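仿真果蔬及盛放器皿安全检查表（附检查意见）

适用单位：Flernine 下属各教学与活动场所
本次受检场所：Lerwood 活动室
检查类别：定期检查
检查时间：星期三上午，场所开放前开始，当日完成
填表部门：Flernine 物品安全管理组

一、说明

1. 本表用于检查仿真水果、仿真蔬菜、配套盘碗、摆放桌面及存放条件。真实食材、餐具及厨房电器另有检查表，不在本表范围内。

2. 检查结论分为“合格”“限期处理”“停用”三种。凡列为“停用”的物品，应当场取出，放入停用箱，并在物品清单上注明。列为“限期处理”的物品可以继续使用，但应在下次检查前完成处理。

3. 检查人员应逐件取拿、翻看、按压，仅在桌边目测的，不得填写“合格”。

4. 各项后附“意见”一栏，记录检查中需要说明的情况。无需说明的，可以留空。

5. 对上次检查中提出的问题，应在第七部分逐条写明处理结果。

二、仿真果蔬件

2.1 外表面无裂口、毛刺、起皮
结论：合格
意见：香蕉件沿弯曲内侧的合模线已逐段触摸，无刮手处。甜椒件表面光滑，凹槽内无积垢。检查时应特别留意香蕉件两端，此处在反复取放中受力较多，过去其他场所曾出现尖端开裂。

2.2 果柄、果蒂连接牢固
结论：限期处理
意见：甜椒件的果柄为本项重点。按规定方法捏住果柄，向外轻拉并左右各转动一次，不应有松动。黄色甜椒件无异常。绿色甜椒件果柄根部有轻微活动，尚不能拔出，须由管理部门加固后复查。加固前，该件仅可在有工作人员在场时使用。

2.3 颜色不脱落
结论：合格
意见：以湿白布擦拭，每件来回八次，白布未见染色。香蕉件末端的深色部分单独擦拭，结果相同。测试用白布应为新布，不得用日常抹布代替，以免残留颜色影响判断。

2.4 无异味
结论：合格
意见：存放箱开启后有轻微的封闭气味，敞开放置后消失，判断来自箱体，物品本身无异味。

2.5 切分件的接合面平整
结论：合格
意见：接合面及其边沿已用手指沿周边触摸，无锐边。需要说明的是，部分场所习惯将切分件和完整件混放在同一袋中，边沿容易压伤其他物品的表面。本场所已分袋存放，予以认可。

2.6 按压后能恢复原形，无进水
结论：合格
意见：逐件按压并在耳边轻摇，未听到水声。凡清洗后按压有水渗出的物品，即使外表完好，也应列为“停用”。

2.7 物品外形与真实食物相近时的区分措施
结论：限期处理
意见：仿真香蕉与真实香蕉颜色和大小接近，应避免与工作人员自带水果放在同一台面或同一篮中。检查当日，茶水间篮内有真实香蕉，虽不在活动室内，但两处之间仅隔一道门。建议在茶水间篮子上加贴文字标识。

三、盛放器皿

3.1 口沿完整，无缺口
结论：合格
意见：米色圆形浅口器皿已沿口沿触摸一周，无缺损。底部翻看无裂纹。

3.2 放置平稳，受力后不翻转
结论：合格
意见：以手指按压口沿任意一侧，器皿未翻起。浅口器皿低矮，本身较稳，但放置位置靠近桌边时仍有被衣袖带落的可能，放置要求见第四部分。

3.3 盛放物品后不易滚落
结论：合格
意见：甜椒件放于器皿中央时能够自行停住。香蕉件较长，不建议放入同一器皿，应直接平放在桌面上。使用人员如需同时盛放，应另取较大的盘。
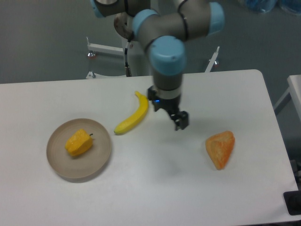
Karunaratne 回复：关于 3.3 项，我方原则上同意，但希望检查表不要把“香蕉件直接放在桌面上”写成固定要求。同一批果蔬件在各场所的用法不同，有的活动需要把全部物品放入盘中再逐件取出，如果按表中文字执行，活动便无法进行。建议改为“较长的物品放入浅口器皿时，不得超出口沿过多”，具体由现场掌握。另外，果柄松动的物品可以退回更换，请不要自行使用胶水，多数胶水干后会形成硬边，反而不符合 2.1 项。

管理组答复：关于 3.3 项的意见予以采纳，下一版检查表将相应修改文字，本次仍按现行版本填写。关于胶水的意见同样采纳。2.2 项中的“加固后复查”改为“退回更换或停用”，请受检场所据此办理，无需另行提交申请。

3.4 器皿可清洗，无吸附污渍
结论：合格
意见：器皿内面已用中性清洁剂擦洗，干燥后未留水痕以外的痕迹。器皿本身为浅棕米色，淡色油渍不易发现，应侧对光线查看。

3.5 器皿用途标识
结论：限期处理
意见：底面未贴“仅供教具使用”标识。活动室器皿不得用于盛放食品，亦不得借作茶点盘。标识应贴于底面，不得贴在内面或口沿。

四、桌面与摆放

4.1 桌面清洁、平整，无翘边
结论：合格
意见：白色桌面已全面擦拭。白色桌面易显灰尘，这是优点，工作人员无须因此增加清洁剂用量。清水擦拭后仍有痕迹的，再使用中性清洁剂。

4.2 桌角处理
结论：合格
意见：桌角为圆角，触摸无锐边，不需加装护角。原有规定要求所有桌角加装护角，对圆角桌面不再执行。已加装而胶面老化的护角，应予拆除并清理残胶。

4.3 物品与桌边的距离
结论：限期处理
意见：摆放时应将易滚动的物品放在靠近桌面中部的位置。甜椒件侧放时可能滚动，放在桌面远端边缘附近的，一旦落到桌后，取回需要绕行或弯身，增加不必要的动作。长条形物品虽不易滚远，但弯曲处着力时会原地转动，两端也应与桌边保持距离。

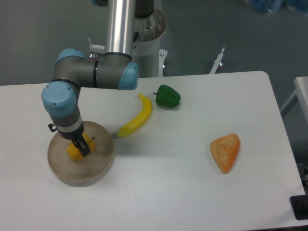 为便于执行，管理组建议各场所在桌面靠近边缘处约定一条留空带，宽度为一掌。留空带内不放任何果蔬件和器皿，活动进行中临时放下的物品，也应在下一步开始前移回。是否用胶带标出，由场所自行决定。使用胶带的，应选用可揭除的品种，并在每次定期检查时查看有无卷边。

4.4 桌面物品数量适当
结论：合格
意见：现场同时摆放的物品较少，互不叠压，符合要求。与当次活动无关的文具、水杯、手机等不得放在同一桌面。

4.5 物品相互间的间隔
结论：合格
意见：器皿与相邻物品之间应留出可供取放的空隙，避免取一件时碰动另一件。现行检查表未规定具体数值，检查人员以“手能顺利伸入并取出物品”为准。

4.6 桌面承重及稳固
结论：合格
意见：双手按压桌面两侧，无晃动。果蔬件本身较轻，对承重不构成影响。桌面下方不得倚靠或悬挂重物。

4.7 照明
结论：合格
意见：桌面照度能够满足查看细小裂纹的需要。检查人员在检查果柄根部时应避开自身及周围物体的影子，必要时将物品移到更亮处查看。

五、地面与周边

5.1 地面平整、无湿滑
结论：合格
意见：灰色地面表面平滑，检查时无积水。清洗后的果蔬件应完全沥干再带入活动室，避免水滴落地。平滑地面上的少量水迹不易察觉，应及时擦除。

5.2 地面无遗落物品
结论：合格
意见：检查人员已蹲下查看桌后及桌下区域。活动结束时应重复此项，按物品清单核对后方可关灯离开。物品落地后应擦拭再放回桌面。

5.3 通道
结论：合格
意见：活动室门至桌前通道畅通。存放箱搬出后应靠墙放置，箱盖不得斜靠在通道一侧。

5.4 线缆
结论：合格
意见：活动室线缆由场地管理部门另表检查，本表仅确认没有线缆横在取放物品的行走路线上。

六、清洗与存放

6.1 清洗频次
结论：合格
意见：按规定，果蔬件和器皿在每使用五次后清洗一遍，期间如有明显污渍应随时清洗。清洗记录连续，无漏填。

6.2 清洗方法
结论：限期处理
意见：现场清洗说明为旧版，仍写有“浸泡后刷洗”。该方法容易使水从果柄根部进入物品内部，已不再采用。现行方法为：软布蘸稀释后的中性清洁剂擦拭，清水布擦净，果柄朝下放在架上晾干。请撤下旧版说明，换贴新版。

6.3 干燥
结论：合格
意见：晾架清洁，无锈迹。不得使用热风吹干，亦不得放在暖气上烘干。

6.4 存放箱
结论：合格
意见：使用 Valance 存放箱，箱体无破裂，箱扣开合正常。箱内以布隔开，硬质器皿放在下层，果蔬件放在上层。箱盖内侧应附物品清单，本场所清单字迹清楚。

6.5 存放位置
结论：合格
意见：存放箱置于柜内下层，取放时无须举过肩部。柜内未存放清洁剂。清洁剂应当单独上锁保管，不得因“取用方便”与教具同柜。

6.6 防虫、防潮
结论：合格
意见：柜内干燥，未见虫迹。不得在箱内放置樟脑类制品。

6.7 停用箱
结论：限期处理
意见：停用箱内有一袋未注明日期和原因的物品。停用物品未作记录的，其他工作人员可能误认为备用件而重新取出。请受检场所核对来源，补填记录后再行处理。

七、上次检查问题的处理情况

7.1 上次意见：存放箱缺少物品清单。
处理结果：已完成，见 6.4 项。

7.2 上次意见：果蔬件与缝纫材料同柜存放，柜内有散落别针。
处理结果：已完成。缝纫材料已移至其他房间，柜内逐层擦拭检查，未再发现别针。

7.3 上次意见：桌面残留护角胶痕。
处理结果：已完成。清理时未使用刮刀，桌面未受损伤，做法值得其他场所参照。

7.4 上次意见：清洗说明未更新。
处理结果：未完成，本次列入 6.2 项。同一问题连续两次出现的，按规定应由场所负责人书面说明原因。

八、需处理事项及期限

（1）绿色甜椒件果柄松动：立即取下，退回更换或停用。原定“工作人员在场时可使用”的意见，依据答复内容撤销。

（2）茶水间水果篮加贴标识：下次检查前完成。

（3）器皿底面加贴用途标识：下次检查前完成。标识样张由管理组统一发放，请勿自行打印，以免字体大小不一或遇水脱落。

（4）桌面留空带的约定与告知：下次检查前完成。应在工作人员交接时口头说明，并写入活动室使用须知。

（5）更换清洗说明：四个工作日内完成，完成后通知管理组。

（6）停用箱物品核对：四个工作日内完成。

本次处理所需费用由场所日常经费列支，单次上限为3,000元。更换果蔬件由供货方承担费用的，不计入上限。预计超出上限的，应在采购前报管理组，事后补报不予受理。

九、补充意见

关于更换件的颜色。场所方面提出，绿色甜椒件退回后，桌面上只剩黄色和橙色物品，需要按颜色分拣的活动难以安排，询问可否以其他绿色物品临时替代。管理组认为可以，但替代物品须同样经过本表第二部分全部项目的检查，并登记在物品清单内。从家中带来的玩具不得作为替代。

关于检查顺序。本次检查先查物品、后查桌面，实际操作中发现桌面擦拭时需将已检查的物品再次移开，容易与未检查物品混在一起。今后可先完成第四部分中的 4.1、4.2 和 4.6 项，再将物品取出逐件检查，表格编号暂不调整。

关于填写方式。各场所报送的检查表中，仍有在“意见”栏只写“正常”二字的情况。结论栏已经反映是否合格，意见栏应写明检查了哪个部位、用了什么方法。对于确实无须说明的项目，留空即可。

关于表格保管。本表一式两份，一份存放于活动室文件夹，一份交管理组。活动室文件夹内应保留最近两次的检查表，更早的表格交管理组归档，不得自行销毁。

检查人员签字：已签
场所负责人签字：已签
复查安排：第八部分第（1）、（5）、（6）项于下一个星期三上午复查，其余各项并入下次定期检查。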